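Collecting drawers: a talk with the Meser team
12/18/20

The Meser team teaches a robot arm by guiding it by hand through hotel bedroom tasks. "In October we had 50 good examples," the lead operator told me. "Today we have 185." The narrow space beside the bed was the hardest – the fingers must go in without touching the sheet.

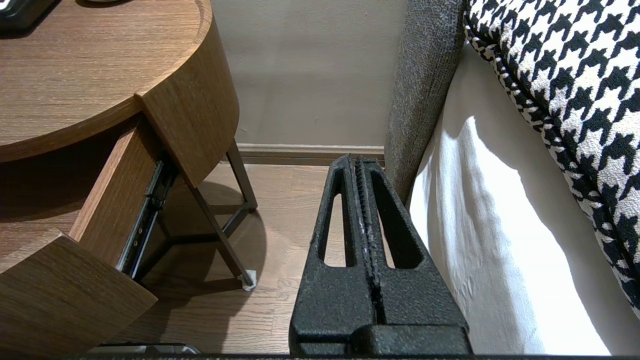 Hiten, which shares the data, would prefer fewer repeats and more kinds of furniture.

The operator agrees in part. "If every example is perfect, the system learns only perfect days," she said. She keeps two or three slow attempts from each session.

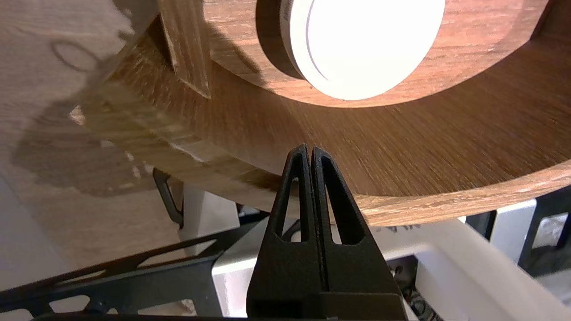
She also writes a short note after each attempt, and the notes are later compared with the wrist recordings.

The head view is stored separately, under the same number.
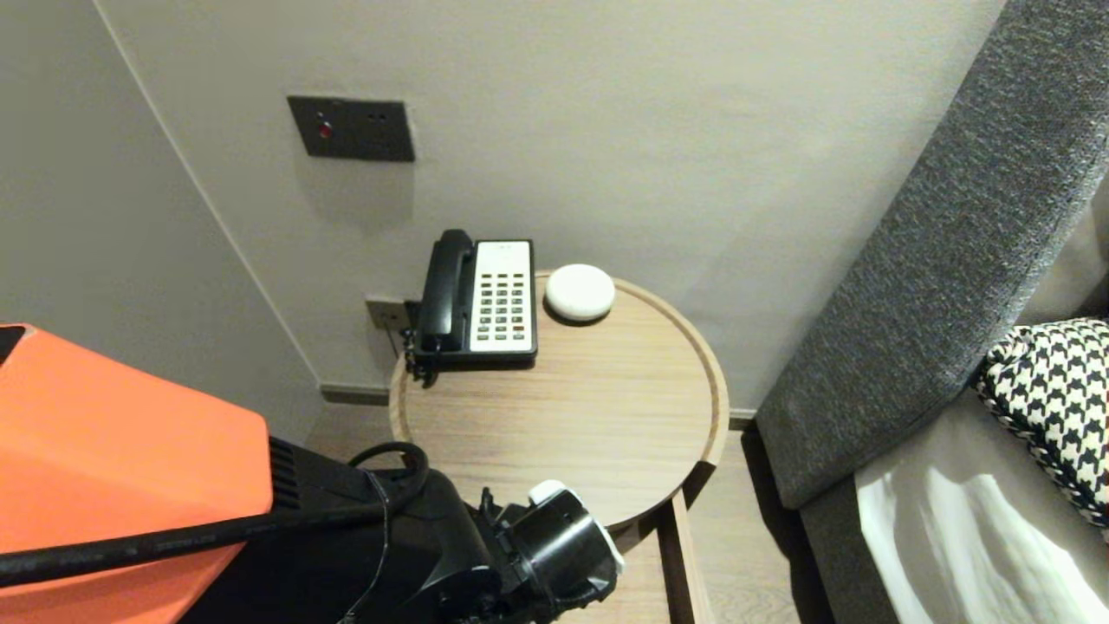

What comes next

Training starts in January with the Cirker software.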